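Hasa Edge-Grain Serving and Prep Board: Long-Term Review

Posted 2020-04-19

The Hasa board is sold as a light-duty cutting and serving surface. I bought mine from Moffat in October and have used it most days since, mainly for bread, fruit and vegetables. It replaced an Erna board of similar size that split along a glue joint after two winters next to a radiator.

The construction is strips glued side by side, edge grain up, with no feet, no juice groove and no handle cutouts. Both faces are usable. The edges are eased slightly, enough to keep them from digging into the fingers when the board is lifted from the counter. Sanding was even on one face of my sample and a little rough near one corner of the other. Two minutes with fine paper fixed it.

The board arrives with a thin coat of mineral oil that does not last. Water stopped beading on mine within a week. I applied 2 more coats, left each overnight and wiped off the excess, and after that the surface held up well. The instructions call for oil once a month. In a dry kitchen I would shorten that to every three weeks for the first season.
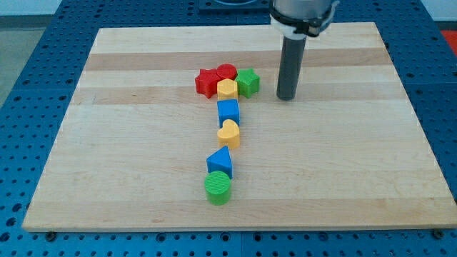 Flatness is where cheap strip boards usually fail, so I checked it with a straightedge on arrival and again after nine weeks. On arrival there was no visible gap in either direction. At nine weeks a narrow line of light showed across the width, but the board still sat without rocking. Flipping it after each wash brought it most of the way back. Store it on edge. Laid flat on a damp counter, it takes up water on one side only and will cup.

Weight is 391 grams less than the Erna on my kitchen scale. That makes it easy to carry to the table and easy to rinse under a low faucet. It also means the board slides. On smooth stone it needs a damp cloth or a rubber mat underneath before any real knife work. The Nultamlow mat I already owned is slightly too short, though it grips well enough.

Knife marks show sooner than they would on end grain. Bread knives are the worst, leaving short parallel scores that hold crumbs. A card scraper takes them down quickly, and the board is thick enough to allow several rounds of that. Beet stains faded with salt and lemon. Turmeric did not, and the mark is still there.

I would not use it for heavy chopping. Squash and anything with bone should go on something thicker. It is also not dishwasher safe, and the care leaflet says so on the second page – it should be on the first.

Pros: light, flat on delivery, both faces usable, glue joints still closed.
Cons: slides on stone, thin factory oil, marks easily.

Rating: 7 out of 10. The Erna cost more and cut slightly better, but I would buy the Hasa again at its current price.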